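Water rings on a wood table: sand it or leave it?

Asked by Kanini Nyaga in Home & Furniture
203 views

We have a reddish-brown wood table in the dining room and it has picked up a bunch of pale rings over the winter, mostly from people putting hot drinks straight down on it. I tried a damp cloth and dish soap on Monday and it made no difference. My brother-in-law wants to sand the whole top and start over. I don't know what finish is on it. The sticker underneath only says Prudside. Is there something I should try first?
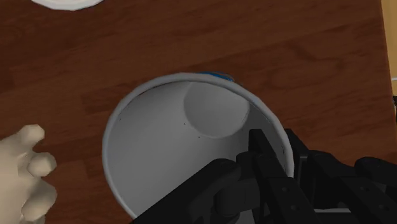

White paper cup on a wood tabletop, from overhead.

2 answers

Aleksi Pesonen
Don't sand yet. A pale ring is usually moisture trapped in the finish, and the wood under it is fine. Dark rings are a different problem because the water has gone down into the wood.

For pale ones, lay a clean cotton T-shirt over the ring and press with an iron on low, no steam, for a few seconds at a time. Lift and look each time. Fresh rings often fade in a few passes. Old ones may not.

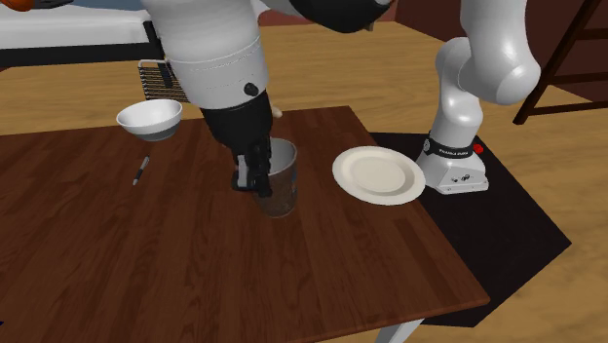

If the iron does nothing, rub in a little petroleum jelly, leave it overnight and wipe it off in the morning. I did this on a Gondberg side table and it took two nights. Test on the underside or a leg first — shellac softens with heat and you can make things worse.

If you do end up sanding, don't start at 400 grit like I did. It clogs and you get nowhere. Also find out if the top is veneer. Look at the end of a board: if the grain lines on top don't carry over the edge, assume it's veneer and keep the sander away from it.

Guest
mayonnaise. leave it on an hour and wipe. worked on my moms table, smelled for a day tho

Comment from Kanini Nyaga:
Thanks both. The iron got most of them. One by the window is still there so I'll try the jelly tonight. Sanding is off for now.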